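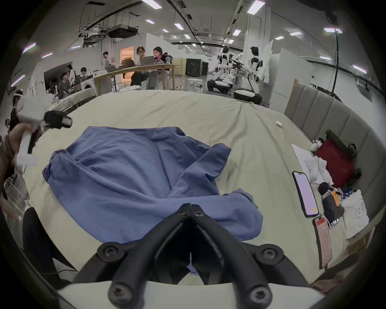
Chang-ho Kang wanted to know why anyone would buy a robot's hands without buying the robot. It is a fair question to ask about the Tusten 2, a kit made by Juntunen and sold for $799. The kit contains two grippers with handles on them. It has no legs, no wheels and no motors. A person holds the grippers and does a job with them, and the kit records how the job was done. Later, a robot can learn from the recording.

What is a gripper?

A gripper is a tool that takes the place of a hand. Your hand has four fingers and a thumb, and each one bends in several places. A simple gripper has two jaws. They open and they close. If something fits between the jaws, the gripper can hold it.

Many robots have two-jaw grippers at the ends of their arms. They have fewer moving parts than a hand, so there is less to break and less for the computer to control. The drawback is that some jobs get harder. Try picking up a T-shirt using only your thumb and one finger on each hand. You can do it, but you have to choose where to pinch.

Why practice on clothes?

A toy brick is rigid. If you pick it up by one end, the other end comes along, and the brick stays the same shape. A robot can be given the size of the brick and work out where all the corners are.

A shirt is different. Engineers call it a deformable object, meaning that its shape changes when you push it or pull it. Drop the same shirt on a bed twice and you get two different heaps. One sleeve may be under the collar the first time and inside out the second time. There are far too many possible heaps for a programmer to write a rule for each of them.

The other way is to show the robot a large number of examples. Each example is called a demonstration. One demonstration is one try at the job, from start to finish.

What the kit records

The Tusten 2 saves three kinds of information:

Pictures. A small camera on each gripper films what is near the jaws. It uses a wide lens that bends straight lines into curves, and in return it takes in much more of the room than an ordinary lens would.

Position. The kit works out where each gripper is and which way it is tilted, many times each second.

Jaw opening. A sensor measures how far apart the jaws are. It can tell fully open from fully closed, and it can tell the steps in between.

All three are stamped with the same clock. If the clocks did not match, the robot might learn to close its jaws a moment too late and pinch the air. 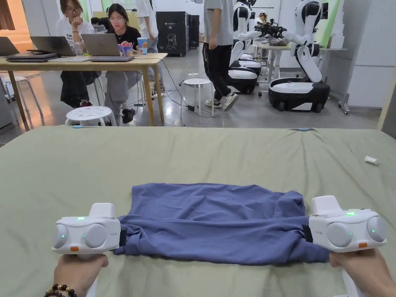

Using two grippers at once makes the recording more useful and also harder to get right. Both sets of jaws must be tracked in the same space. When you pull a piece of cloth tight, your left hand and your right hand have to move apart at matching speeds. The computer needs to see that the two movements belong together.

How a session works

1. Charge both grippers.
2. Turn them on and wait until the kit says it is ready.
3. Hold the grippers still on the starting marks. This tells the kit where they are compared with each other.
4. Start the recording and do the job at a steady pace.
5. Stop the recording. Mess up the clothes and start again.

Step 5 is the one most people find dull. The handbook suggests 100 demonstrations for a first project. If every heap looks alike, the robot will only learn that one heap, so the clothes should land differently each time. It also helps to change the shirt, the sheet and the lighting.

Mistakes do not all have to be thrown away. If a sleeve slips out of the jaws and you pick it up again, the robot gets to see how a slip is fixed. A recording in which you stopped to scratch your nose should be deleted.

From recording to robot

The recordings go into a program named Fallow, which comes with the kit. Fallow trims off the parts at the start and end where nothing happens. It then puts the files into a form that learning software can read. The learning software looks for patterns: when the camera sees this kind of fold, the gripper usually moves that way.

The robot must have jaws shaped like the ones in the kit. Juntunen sells a matching pair, called Bultska, which bolts onto several kinds of robot arm. They cost extra. With differently shaped jaws, a good pinch for the person may be a bad pinch for the robot.

Things to know before asking for one

Each gripper weighs 700 grams. That is light for an adult — less so for a child holding one in each hand. Juntunen says users under 12 should have an adult with them, and the jaws can pinch skin.

The kit needs a fairly powerful computer, and none is included. The charger and two carrying straps are in the box.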